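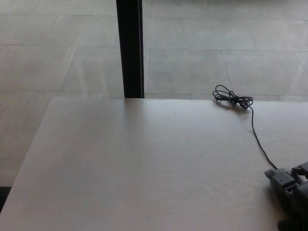

Does the Baert oil need a third coat before it will stand up to tea?
Two coats did as well as three on every panel I've tested so far, so my answer for now is two, properly rubbed in.

Tue 11 November

Stain tests, second round. Writing this up while I still believe it.

The tin says three coats, a day between each, and "full protection" after that. It doesn't say protection from what. The leaflet says "everyday spills", and the man on the Baert phone line, who was perfectly pleasant, said it depends on the timber. I asked which timbers it depends on and he said he'd send me something. That was in March.

So, panels. Ash offcuts from the Plaltport job, all from the same two boards, planed and sanded to 180. I'd have liked beech as well but there wasn't enough dry stock. 26 panels in all. One set got one coat, one set two, one set three, and the leftovers got Garneck hard wax for comparison, put on the way I've always done it, which may not be the way Garneck would like.

Spills were black tea, red wine, vinegar and plain water. A teaspoon of each, left under an upturned jam jar lid so it couldn't dry off, 4 hours, then wiped with a damp cloth. No scrubbing.

What I got:

One coat. Poor. Tea left a brown ring on all of them and the wine went straight in. Water raised the grain enough to feel with a fingernail. Don't let anything out of the door with one coat.

Two coats. Tea wiped off clean. Wine left a faint grey-pink patch that I could find only because I knew where to look. Vinegar dulled the surface slightly. Water nothing.

Three coats. Same as two. I looked at them for a long time in the window because I wanted the third coat to have done something, having waited a day for it. The wine patch may be a shade lighter on one panel. On another it's darker. I'd call that the timber.

Garneck. Better than the Baert on vinegar, no different on tea. Wine beaded up and came away. It also felt tackier than I like and it shows every fingerprint.

Things I don't trust about this:

The panels are young. The oldest has had a fortnight to cure and the leaflet talks about a month. It could be that the third coat earns its keep later on, and I haven't tested that.

I sanded to 180 and Henk goes to 240. Henk Cuypers thinks the finer surface takes less oil and stains less. He may be right about the first half. I've heard the second half from a lot of people and have yet to see a panel.

Same person put on the oil and judged the marks. I turned the panels face down and shuffled them before scoring, but I'd numbered them on the back in pencil and I think I remembered some.

Also had the Kultilari brochure through the post again. They claim their finish lasted 2,138 wipes on a test rig. Wipes with what? A dry duster? There's a graph with no numbers up the side. Happy to try a tin if they send one, but I'm not paying for it on the strength of that.

Cost: job 949 was quoted with three coats. If two is enough we save a day of bench space, and that matters more to me than the oil. I'm leaving the quote alone until the month is up and I've stained the same panels again on their clean ends.

To do:
Repeat tea and wine at one month.
Six more panels at 240, Henk to sand, me to oil, someone else to score.
Hot mug test. Leaflet is silent on heat.
Ring Baert again.

Note to whoever borrowed the lint-free cloths: the blue roll is no substitute, it leaves fluff in the second coat. Panel 11 is scrap for that reason and isn't counted above. Used cloths go flat on the rail outside, not balled up in the bin.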